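Clellis finger pads, first look: fine grip, fussy fitting

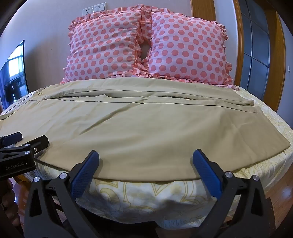
1 min read

I tested the Clellis pads on a hand-held gripper over a bed sheet, jaws wide at the hem. The blue texture looks serious. Setup is less so. Clellis says 20 minutes a pair; mine took longer — the left pad sat crooked until I backed out the screws and started over. Taras Ivanyshyn checks his every 6 runs and wipes them with a damp cloth. The manual skips that. At $1,990 for the kit, I'd want a torque figure too. I'm keeping my old Ketden pads for now.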